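Speaker notes: The Brumwood gas connection and the cost of delay
Regional Energy Forum, September 2025

Opening
Thank the hosts. State that the chamber supports the Brumwood pipeline connection and has done so since the first application was filed.

Slide 2. What residents told us
Our household survey closed in June with 2881 responses. Of these, 2287 placed monthly bills among their chief concerns. Pause here. Members of the council have heard from organized opponents at every hearing, and they should hear these households as well.

Slide 3. The Nuserton plant
The Nuserton plant still burns fuel oil in winter. The connection would let it switch to gas within 2 years of approval. Opponents ask that the plant wait for the Warari wind project. Warari has no grid agreement and no construction date. The chamber does not oppose wind power and would welcome Warari when it is ready.

Slide 4. Emission targets
Acknowledge the concern directly. Gas is a fossil fuel, and methane leaks must be measured and repaired. We support the leak inspection terms in the draft permit and ask that the results be published.

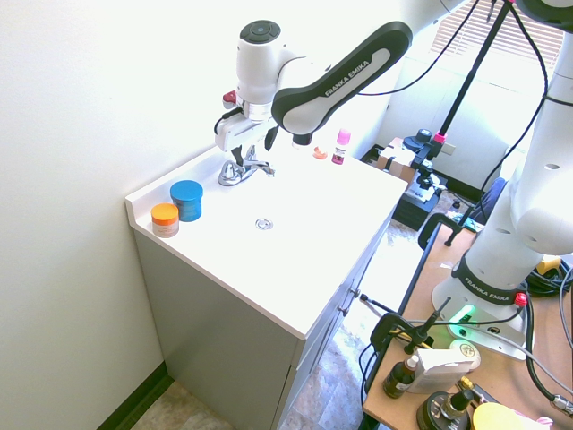 The permit should also carry a review after 5 years, so that the council may compare the plant's emissions with the regional target and revise the terms if necessary.

Slide 5. Our request
Ask the council to vote on the application at its next regular session. A further deferral would leave Nuserton on fuel oil for another winter.

If asked about the Filip storage site: it is a separate application, and the chamber has taken no position on it.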